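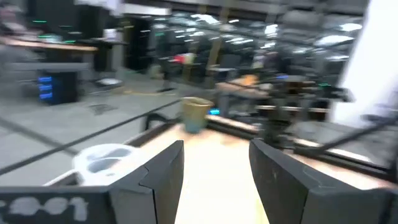 Half-season report to the Kurnach Community Fund, January 2024

The under-14 goalkeeping program at Stirnunero has now spent 3,950 dollars of the grant and conceded fewer goals than last year, although the second part owes something to the league dropping its two strongest teams. Most of the money went on coaching hours and gloves. Gloves wear out faster than we budgeted for, and the good pairs keep going home in the wrong bag. We are now marking ours by hand in white paint, much like the rough "001" on that black housing, and we don't expect the lettering to be any prettier.

Attendance has held up since August. Training moved indoors when the Preda field flooded, and the gym floor has done wonders for footwork and nothing at all for anyone's willingness to dive. Crosses remain a worry. Our keepers come for them bravely and arrive a little after the striker does.
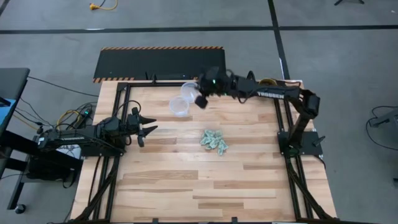
The away game at Carix was the low point, with three goals from corners and one from a throw-in our own side took. We have added a short session on corners before each match. The throw-in we are treating as a one-off.

Still to do before spring: replace the torn net at the far end, pay the second half of the gym rental, and get two more parents through the coaching course. Roughly 200 dollars is set aside for the net - the supplier has quoted us twice and the price went up both times. We will send receipts with the final report.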